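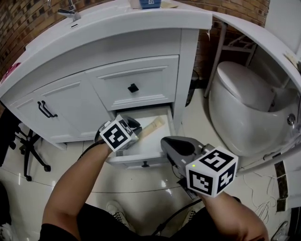

Small Claims in Flostton: What Changes in December

Tenants and landlords who file in the Flostton small claims court will have a new set of forms to use starting in December. The old two-page complaint is being dropped. Its replacement runs to four pages and asks for more detail up front, mostly in deposit cases.

The biggest change is the itemized statement. If you are suing to get a security deposit back, you now have to list each deduction the landlord made, the amount, and whether you agree with it. Landlords filing for damage have to do the same thing from their side and attach a receipt or a written estimate for each item. Under the old form a single total was enough, and a lot of hearings were spent sorting out what the total was for.

Ryan Holroyd, who handles most of the landlord and tenant files in our Namen Street office, has gone through the new packet and made these notes for clients.

The filing fee is now $34, payable when you hand in the form. The clerk does not take personal checks.

You need four copies of everything, including photos and letters. One goes to the court, one to the other party, one to the mediator if the case is sent out, and one stays with you. Copies made at the clerk's window are charged by the page.

The other side has 30 days to answer after being served. If they live outside the county the time may be longer, so ask the clerk when you file.

Use the landlord's legal name. Many of the rental buildings on the east side are held by a company and run by a separate manager. Tenants who sue the manager alone often have to start over. The name on the lease is the place to look first, and the county property records will show the owner.

Text messages can be used as evidence, but print them with the date and the phone number showing. The judge will not look through your phone.

Cases already on file stay on the old form. You do not need to refile, even if your hearing is set for after the change.

If you would like someone to read over your form before you turn it in, call the Namen Street office and ask for a short appointment. Bring the lease, any move-in checklist, and the letter explaining the deductions if you got one. Mornings before 11 are easiest. The Saludo office can also do this in Spanish.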